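News > Textiles & Interiors

Gavalas brings back its printed cloth from the Ulley mill

The textile house Gavalas presents this December a new collection of printed fabrics for the home, made again at its old mill in Ulley. The mill opened in 1837 and has printed cloth by block, by roller and now by flat screen. The new collection has nine designs, all of them taken from the pattern books of the house.

"We did not want to change the old drawings too much," says Glykeria Vasilakis, head of design. "We cleaned the lines and we tested the colours many times, but a person who knew these cloths as a child will know them again."
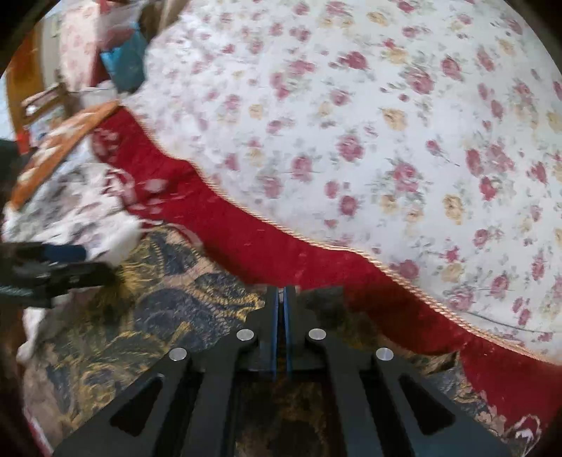 The pattern books were kept in Ostville from 1912, when the firm moved its office there, and they contain 946 designs. Many are stripes and small leaves for lining. Others are garden patterns, a kind of cloth the house has always liked, with pink roses and yellow flowers scattered on a white ground and grey-green leaves between them. Tiburcio Zamudio, who directs the printing, worked with the dye maker Promeck to prepare the inks for the new collection.

"The soft greens took us the longest," says Mr Zamudio. "On the first tests they became too blue, and we had to begin again."

The fabrics are sold by the metre, in cotton and in a linen mix. Shops can ask for sample books from the Ostville office, which is open for visits every Wednesday by appointment.

Tags: fabric, heritage prints, home
14 shares | 0 comments
We use cookies to improve your visit. Accept | Settings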